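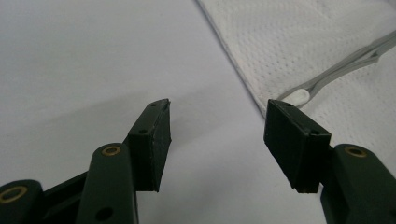
Interview: gripper width, time stamps and the Bekine pipeline

Etby, 2022-07-05

The software group at Etby maintains Bekine, a set of tools that turns recordings made with hand-held grippers into data a robot policy can be trained on. The group has one lead developer, who agreed to talk on condition that the conversation stayed with the software. We spoke at the Grakcombe office, mostly about time stamps.

Bekine began as a script for reading jaw width. The lead developer wrote the first version in December, when the team was still estimating width from the images alone. "The fingertips are black and the linkage behind them is black," the developer said. "On a pale table you get a good outline. Over dark cloth you get very little, and the estimate wanders. We were filtering it heavily to make it look respectable, and the filter was moving the moment of closing."

That moment matters more than the absolute width. A policy trained on late closing labels learns to close late. With stiff objects the error is often absorbed, but with fabric the jaws arrive at a fold, wait, and shut on whatever is still between them. The group measured the delay introduced by the old filter at 107 milliseconds. The replacement fits a short motion model to the width signal and reports an uncertainty with every value, so later stages can decide what to do with a poor reading.

Asked what those stages do, the developer described three settings. Readings below the threshold are used as they stand. Readings above it are kept but given less weight in the loss. Where the uncertainty stays high for longer than 800 milliseconds, the segment is cut and the two halves are stored as separate episodes. "People dislike the cutting. They see a complete demonstration go in and two stubs come out. I would still sooner have the stubs."

The subject of open jaws came up several times. In most recordings the gripper spends long periods open over the work surface, with nothing between the fingertips, while the operator lines up an approach. Early versions of Bekine trimmed these periods as idle time. Trained policies then tended to rush the final approach and came down beside a hem or a cord instead of across it.

"We had removed the part where the decision is made," the developer said. "The width is constant, so a tool that only looks at width thinks the operator has stopped. If you look at the pose, the wrist is still turning by small amounts." The trimming rule now needs both signals to be still, and it is off by default.

Perception in Bekine is kept deliberately small. There is a segmentation step that separates the gripper from everything else, and a second step that marks edges on soft items. The first works well. The second is described in the release notes as experimental, and the developer did not argue with that. Perforated or mesh fabric is a known difficulty: the texture produces many weak edges, and the one that matters, usually a hem, may be only slightly stronger than the rest. White mesh on a white surface is worse again, as the hem is often visible only by its shadow.

"We tried raising the contrast first. It raises the dots as well. What helped was looking for long straight structure before looking for strength. A hem goes somewhere. A row of holes also goes somewhere, unfortunately, so we check how many parallel neighbours it has."

Cords and strips are handled by a different routine, which follows a centre line and stops where the line divides. A doubled strip is currently reported as one object with a change in width. The developer regards this as wrong but stable, and several downstream scripts now depend on it.

Planning is done elsewhere, in a package called Zupan, which takes a predicted sequence of gripper poses and widths and checks it against the limits of the arm. A human wrist will do things the arm cannot, and a sizeable part of Zupan deals with the difference. Up to 33 poses are considered at a time. If one is out of reach, the planner first tries shifting the base position, then relaxes rotation about the approach axis, and only then rejects the sequence.

Why not reject earlier, and keep the data clean? "It depends when you ask. During training, we reject a lot. At run time you have an arm over a table, and rejecting means it stops. Relaxing the rotation is usually harmless if the jaws are open. Once they have hold of something it isn't, so the rule is disabled below a set width."

The interface between the two packages has been the main source of faults. Bekine used to write width as a fraction of full opening, and Zupan expected millimetres. Both values are plausible small numbers for a nearly closed gripper, and the fault went unnoticed through a batch of 3000 episodes. Units are now stored in the file header, and the reader refuses a file without them.

On what comes next, the developer mentioned calibration drift. Play in the linkage joints shifts the relation between the joint angle and the gap at the fingertips, and the present calibration is done once per device. The planned change is a short open and close cycle at the start of each recording, from which the offset would be estimated again. A branch exists. It passes its tests on recorded files and has not yet been run live.

The last question was about documentation. The file format is described in full, the configuration options in part, and the cord routine not at all. The developer said the configuration page would be finished first.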